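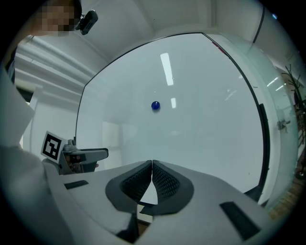
3.2 Tool preparation and upkeep

Both hand-held grippers were assembled from the same parts list and are treated as a pair. A pad, camera mount or housing replaced on one tool is inspected on the other in the same session, and both are entered in the maintenance log under one line. The log was kept by Salminen and Pillai and runs to 292 entries for the period reported in this paper.

The fingertip pads are the part that needs most attention. Each pad has a fine mesh-textured face set inside a thicker rubbery border (Figure 4). With the fingers closed, the faces should meet along a single vertical seam at the centre of the camera view. We check this at the start of every session by closing the fingers on nothing and looking at the live image. A seam that sits off centre usually means one pad has crept in its seat. The pad is pulled, the seat wiped with isopropyl alcohol, and the pad pressed back until the border is flush. If the seam is still off after reseating, the finger linkage is opened and the pivot screws are retorqued.

Early pads were bonded with a cyanoacrylate adhesive. These could not be removed without tearing the border, and we changed to a mechanical seat after the first 30 sessions. Data from those sessions were retained, but are marked in the index so that they can be excluded.

Pads were cleaned at the midday break and again at the end of the day. Cleaning at the end of the day only was tried in December and dropped when dust began to fill the texture by mid-afternoon. Pads were replaced in sets of four. The longest-lived set was used for 1,084 demonstrations and the shortest for 894.

Relative pose between the two tools depends on the square fiducial markers, which are mounted on white cards. Cards are handled by the edges. A card that has bent or lifted at a corner is discarded, as flattening it leaves a ripple that shows up as jitter in the estimated angle. After any card change the marker offset is measured again with the Juntunen fixture and the calibration file is given a new number. Old calibration files are never overwritten.

The wide-angle lens on each tool was wiped with a dry microfibre cloth before calibration and then left alone. Focus was set once and the ring locked with paint. One lens was knocked out of position in a fall and had to be refocused. The intrinsic parameters were re-estimated the same afternoon, following the procedure in Section 3.1.

Sessions at the Titoren site were run near glass panels, and ceiling lights reflect strongly in them. We left the exposure on automatic there and checked marker detection with the operator standing at each end of the work area. Where detection dropped out, the operator's starting position was moved and marked on the floor with tape. No changes were made to the lighting.

Figure 4. Closed fingertip pads seen from the tool's own camera, with the second gripper and its marker at left.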